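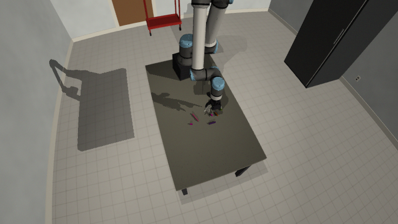 # How does a robot learn to pick up a block?

You can pick up a toy block without thinking. Your eyes find it, your hand goes there, your fingers close. For a robot arm, every part of this is hard work.

In our project, named Susa, we want to find a good way to teach it. But a real robot arm is heavy and costs a lot of money. If it hits the table, something can break. So we let it practice inside a computer first. The room, the table, the arm and the small colored blocks are all made by a program, a little like in a video game. This kind of practice world is called a **simulation**.

## Trying and trying again

At the start, the robot knows nothing about blocks. It moves, it closes its two fingers, and very often it catches only air. Each time, the program gives it a score. A block in the air is a good score. A block still on the table is a bad one. Slowly the robot does more of the things that bring good scores.
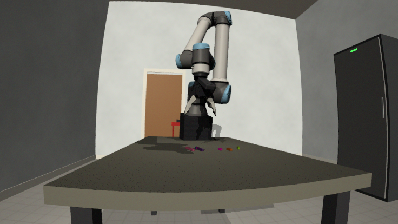
The blocks do not have the same shape and color, and this is important. If the robot practices with only one pink block, it may learn "go to the pink thing" and be lost when it meets an orange one. Before every new try, the program also puts the blocks in new places. Then the robot cannot just remember one spot – it must look.

## What did we find?

We made 2 groups of robots in the computer. The first group always had the blocks in the same places. The second group got new places every time. Then we gave both groups a test with blocks in places they did not know.

The second group picked up the block in 70 of 100 tries. The first group did much worse, although it had been very good in its own practice!

## Try it at home

Put a few blocks on a table and look well where they are. Close your eyes and pick one up. Now ask a friend to move the blocks while your eyes are closed, and try again. Which time was easier?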